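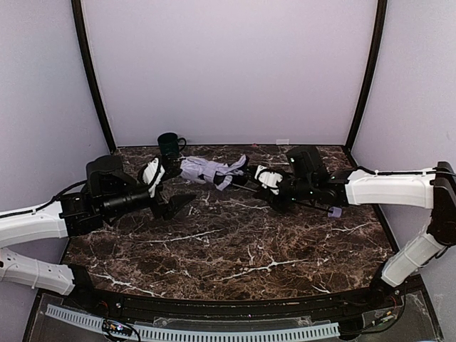
Two-arm workspace with a lavender cloth between the grippers and a green mug toward the back of the table.

Gallery: Cloth Handling with Two Arms

Gekari Laboratory, Ninholm
Posted 12th December

This page accompanies the technical report on Mallet, a method for teaching a pair of robot arms to handle cloth from recorded demonstrations. The work was carried out by the Gekari Laboratory with support from the Fandari program.

Cloth remains difficult for automated systems. Its shape changes with each contact, and a fold can hide the corner that the next grasp depends on. Mallet addresses this by predicting short sequences of motion for both arms together, and by choosing a new grasp point whenever the cloth has shifted from its expected position.

The method was trained on 1060 demonstrations and evaluated in 231 trials. Each trial allowed up to 40 seconds and began with the cloth in a crumpled state. Results are reported separately for trials with and without a second object on the table. The four most frequent types of failure are listed in the appendix to the report, together with the scoring rules applied to each.

The largest gain over the single-arm baseline was recorded in trials that began with one edge of the cloth folded under. Performance was lower when the second object stood close to the cloth, and this condition will be studied further.

Images may be reproduced for teaching and research with credit to the Gekari Laboratory.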